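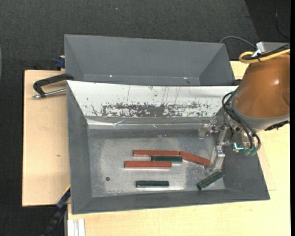 Scuffs on the white side of a grey bin, worth sorting?

Naheed Arain
Hi all, I keep my offcut bars in a big open grey bin, the long reddish-orange ones and the shorter dark green ones all in together. Three of its walls are grey but the back one has a white covering, and the lower half of that is now a band of dark scuffs with thin scratches going up from it. There's a shiny silvery strip along the bottom of the white bit as well and it's gone all wrinkly. I've got a second grey bin behind it and I'd like to keep them both decent. Can I clean this or do I need to re-cover it?

Vollow
I'd try a damp cloth and a dab of washing-up liquid first, then cream cleaner on whatever's left. Go gently! Rub marks often lift but scratches won't, so don't scrub away at those all evening. I'd leave the strip alone unless it's peeling, mine tore when I tried to smooth it (very annoying) and I had to buy 2 rolls of tape to put it right. If you do re-cover, empty the bin and let it dry overnight.

Clultcombe
its a bin mate, leave it

Tudose
Same as Vollow really, though I'd lay a bit of old carpet against that wall afterwards. I did mine in October and it's still fine.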